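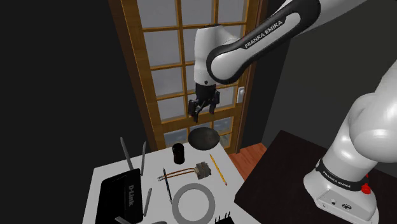 Our project compared how two kinds of cookware hold heat after the burner is turned off. We picked the subject because school kitchens leave food standing between servings, and the cafeteria at Verbeke wanted to know which pans to buy next. The pans we tested were round and black, like the one on the table, and we bought them from Plustness. One was cast iron and the other was coated aluminum.

Method

We put the same amount of water in each pan, brought it to a boil and turned off the heat. A Dralach probe logged the temperature until the water reached room temperature. We did 5 runs per pan and ended up with 3,171 readings. We had planned on 4,000, but the logger stopped early on Tuesday and we did not repeat that run.

Results

Cast iron cooled more slowly in every complete run. The lid made a bigger difference than the metal did, and we should have tested that separately.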